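# Let the Students Pack the Box

Our school's robotics club spent most of last winter on a job that sounds too dull to mention. The students were teaching a pair of robot arms to pack a cardboard box. They would not be entering it in a competition. There was no opposing team, no clock on the wall and no trophy at the end. I think it was the best work the club has done, and I think more schools should give their students time for work like it.

I have helped with student robotics in Pramville for a good many years, mostly on the competition side. I like competitions. Students learn to meet a deadline, and they learn to lose in front of their parents. But a competition season has a shape, and everything gets bent to fit it. The game is announced, the team builds a machine for that one game, the event comes and goes, and in April the machine is stripped for parts. The students can tell you how many points a task was worth. Ask them why the arm missed on the third try and many of them have no answer, and by then there is no time to find out.

The packing project was run by Ngan-ling Siu, who teaches the engineering elective. She asked for 40 sessions after school and got 37. The rule was that a student drove the arms through a task again and again, with the recordings kept, and the group then went through the attempts and argued over them. Two mugs, a box and some plastic wrap were enough for a month of arguments. 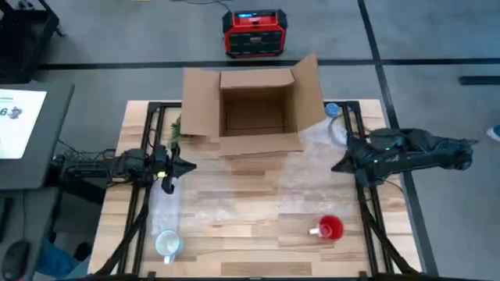
*The worktable, with both mugs standing outside the box.*

A mug is a harder problem than it looks. It has a handle, and the handle is either in your way or it is the only thing you can hold. Yen-ting Yang, a sophomore, wanted to grip the rim every time. Pui-shan Tsao wanted the handle. They each ran their own method for a week and wrote down what went wrong. The rim grip did better when the mug stood upright and worse when it had to be turned. The handle grip depended almost entirely on which way the handle pointed at the start. Neither of them won the argument. They ended up writing a one-page note on how to choose, and the rest of the club used it.

I would put that note ahead of most of the medals in our display case. Two teenagers disagreed about something, tested it, and wrote down the result so that other people could follow it.

The same went for wrapping. Plastic moves when you don't want it to, and it can hide the thing you are trying to pick up. Students who could write a decent program for moving a rigid block found that their plans fell apart once the object was soft. They had to slow down. One group logged 60 attempts at wrapping before they let anyone call the method finished, and they kept the bad ones in the log along with the good ones — Ngan-ling insisted on it.

There are fair objections. The first is money. A pair of arms costs more than a competition kit, and a school that has to choose will usually pick the thing that puts the most students in a bus and a team shirt. Ours came through a grant from Stonent, a local firm, and I don't pretend every district has one of those. But small desktop arms have become cheaper, and a lot of this could be done with one arm and a patient group. The habit of repeating a task and keeping records costs nothing.

The second objection is that students get bored. Some did. We lost a few to the drone group before the holidays, and I don't blame them. Repetition is a real part of technical work, though, and high school is a reasonable place to find out whether you can stand it. Those who stayed got quicker at seeing small differences. By the end they were talking about the angle of a wrist the way a baseball coach talks about an elbow.

Cables are another example. A cable can lie on a table in any number of ways, and no two starting positions are quite alike. A student can't memorize the answer. She has to look at what is there, decide where to take hold, and decide which arm goes first. With two arms there is the added trouble of keeping one from getting in the way of the other.

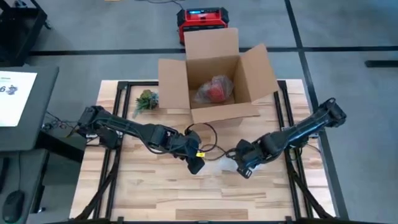 Sheila Hebden read a draft of this essay and did not agree with all of it. She wrote back that I was being unfair to competitions, that her own students at Zestside had learned to keep careful logs because a judge was going to read them, and that without an audience most teenagers will not write anything down at all. She also said a club with no event on the calendar is the first one to be cut when the budget is short.

She has a point about the budget. I have sat in those meetings, and a photo of a team with a banner does more good there than a folder of notes. On the logs I am less sure. A log written for a judge tends to leave out the bad days. Still, I would be happy with a compromise. Let the fall be for slow work on one task, and let the spring be for the season. Oi-ling Lu has drawn up a schedule along those lines for next year, and it leaves room for both without adding a single evening to anyone's week.

What I would ask of principals and parents is a small change in what they ask students. The usual question is what the robot can do. A student in this club will give you a short answer to that: it packs a box, on a good day. Ask instead what went wrong last week and what they tried next. Pui-shan talked to me for most of a lunch period on that subject, and she had brought the notebook.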